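PEVHOLM OPENS ITS PACKING ROOM TO THE NEIGHBORHOOD FOR THE JULY PICNIC SEASON

Lokby — Pevholm, the picnic and party supply lending library on Rothe Street, is very happy to announce that its packing room will open to the public this July, so that families, block clubs, school groups and anybody else with a crowd to feed can come in, put together everything they need for the day, and carry it out the door in a single trip (or two trips, if there are a great many cousins coming).

For those who have not met us yet, Pevholm started out as a shelf of borrowed serving bowls and one very tired coffee urn. These days we lend out tablecloths, pitchers, platters, cake stands and folding chairs, and we sell the small throwaway items at cost, things like napkins, paper cups and wooden forks. Last summer we packed 383 picnic orders from our old spot behind the Cumby bakery, and we loved that place dearly, smell of cinnamon rolls and all, but the last person in line was usually standing in the alley.

The new room has proper work tables, good light and space to turn around with your arms full. It is also on the ground floor, which our regulars have been asking for ever since the stairs at the old place got the better of somebody's potato salad.

Packing your own order is simple, and we think you will find it rather pleasant. When you arrive you will be given a basket and a list. The list has the usual things already printed on it, with plenty of blank lines underneath, and you are welcome to bring your own on the back of an envelope if you prefer. You take your basket to a table, gather what you need from the shelves, and pack it in whatever order suits you. Our own habit is to put the heavy and flat things in first, then the cups and bowls, and to leave the napkins and cutlery for last where they can be reached as soon as the lid comes off the first casserole. We have had lively disagreements with guests who do it the other way around, and their picnics have gone perfectly well too.

The baskets stay with you until your event is over. Bring them back within 2 days, along with anything else you borrowed, and leave them on the return shelf just inside the door. A quick rinse is appreciated but by no means required, and we would much rather have a sticky basket back on time than a spotless one a week later.

Wooden cutlery has become the thing we are asked for most, and we have ordered accordingly. It comes bagged, so you can take a bundle straight from the shelf and drop it in with the rest of your order. If you open a bag and find you have too many, any that were not handled can go home with you for the next birthday, or you can hand the extras to the family at the next picnic table, as we have seen done many times over.

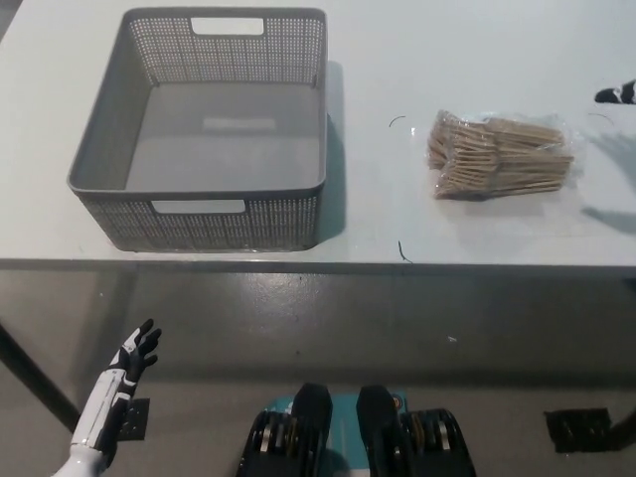 Larger groups are warmly invited too, and for them we do ask for a little notice. If you are expecting more than 126 guests, please call or stop by the week before so that we can set aside enough for you and keep a table free. The Cumby block party, which is our biggest order of the year, fed 325 people last July, and it took most of an afternoon to pack and a borrowed delivery van to move. We hope to do it again this year with fewer trips back for the things we forgot — the serving spoons, chiefly, and then the lids.

There is no membership fee to use the packing room. Borrowed items carry a small deposit, returned in full when they come back to us, and the throwaway supplies are paid for when you leave. Children are welcome and tend to be excellent at choosing napkins. Strollers and wagons fit through the front door with room to spare, and there is a loading space beside the building for anyone coming by car.

The room will be open from 9 a.m. until 5 p.m. all through July, and on the first morning there will be lemonade, a plate of something from the bakery and a friendly face at every table to help you get the hang of things. Come and have a look around even if you have no picnic planned. In our experience people tend to leave with one.

About Pevholm
Pevholm lends and supplies tableware for picnics, parties and community meals in Lokby and Cumby. Questions about orders, deposits and large groups are welcome at the front desk during opening hours.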